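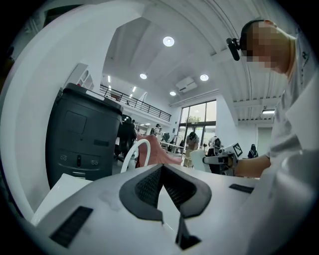 Main hall, ground floor, September walk-through. Mezzanine railing at upper left.

Zultton Hall — Monthly Room Safety Check
Area: main hall and mezzanine
Checked by: Keith Tindall
Reviewed by: Dean Stockdale
Started 8:15 a.m., finished 9:40 a.m.

Mark each line OK, FIX or N/A. Write a comment for anything marked FIX. Comments on OK lines are welcome if the next person will need them.

1. MEZZANINE AND RAILING

1.1 Railing posts tight at the base — FIX
Two posts near the stair end move when pushed by hand. The bolts turn but do not bite. Cedberg has been asked to quote for longer anchors. Until then keep people off that end of the balcony.

1.2 Horizontal bars straight, no sharp edges — OK
Black paint is worn on the top bar. Cosmetic.

1.3 Nothing stored on or hung over the railing — OK

1.4 Load sign posted at top of stairs — FIX
Sign is there but faded. New one to be ordered.

1.5 Wall shelves by the mezzanine fixed to the wall — OK
Pulled on each one. Keep heavy items off the upper shelves.

2. WALLS AND CEILING

2.1 White paint sound, no flaking or stains — OK
The old water mark by the loading door was painted over in the spring and has not come back.

2.2 Ceiling panels seated — OK
Checked from the floor only. A lift is needed for a proper look and we did not have one.

2.3 Light level at bench height — OK

3. FLOOR AND WALKWAYS

3.1 Main walkway clear, 30 inches minimum — OK
Tight at the corner by the stairs. Passed with the tape, but only just.

3.2 Cords covered or routed along the wall — FIX
One extension cord ran across the walkway at the start of the check. Moved at the time. Needs a permanent outlet on that side — see last month's sheet, same comment.

3.3 Floor dry and free of grit — OK

4. FREESTANDING EQUIPMENT

4.1 Tall units stable on a level surface — OK
Rocked each one by hand.

4.2 Knobs and switches work and return to off — OK
All units switched off at the end of the check.

4.3 Slots and vents not covered — OK
Keep fabric well back from any unit that is running. This goes for cloths, covers and coats.

4.4 Asset tags present — FIX
Tag 81 is missing from its unit. Workneh keeps the register and will print a replacement.

5. FABRIC AND SOFT ITEMS

5.1 Draped fabric clear of walkways and controls — OK

5.2 Flame label on large pieces — N/A
Only applies to stage curtains. Line should come off this form.

6. EXITS AND FIRE

6.1 Both exit doors open fully from inside — OK
East door sticks in damp weather. Opened on the first push today.

6.2 Extinguisher gauges in the green — OK
Zirilar serviced them over the summer. Service cards are signed.

6.3 Exit signs lit — OK

REVIEWER'S NOTES (D.S.)

Item 1.1 comes first. Rope off the stair end of the mezzanine today and leave it roped until the anchors are in. Item 3.2 has now come up twice, so I have put it on the work list with a name against it. Item 2.2 stays OK for this month. Book the lift for the next check.

Next sheet: use the new form, with line 5.2 removed.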